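Feb 15, 2021

Day off, so naturally I spent the morning on the simulator. The plan at Jostbridge last June was a machine that could let itself into the stockroom and put things away. We have since narrowed it to doors. Then to one door, on a table, with nothing else in the world to bother it.

I raised the practice runs from 125 to 1000 before breakfast and went to deal with the dishes, which are still a manual process at my house. Did the pans too. Swept. Came back and had a look at how the great labor saver was getting on.

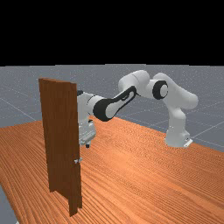 Doors, continued

White arm arched over most of the tabletop, hand behind the edge of the door, well above the handle. I stared at it for a while with a dish towel over my shoulder. My sister's cat opens the pantry by leaning on it.

Kulley's brochure came again, promising a helper that folds, loads and wipes down. I want to know who opens the laundry room for it.

Score for the last batch I bothered to tally was 59 out of 100. I'd be happy with that from a toddler - less so from something meant to carry boxes at the shop. Changed the reward for touching the lever and started it over.

Need trash bags, and the hall closet still sticks.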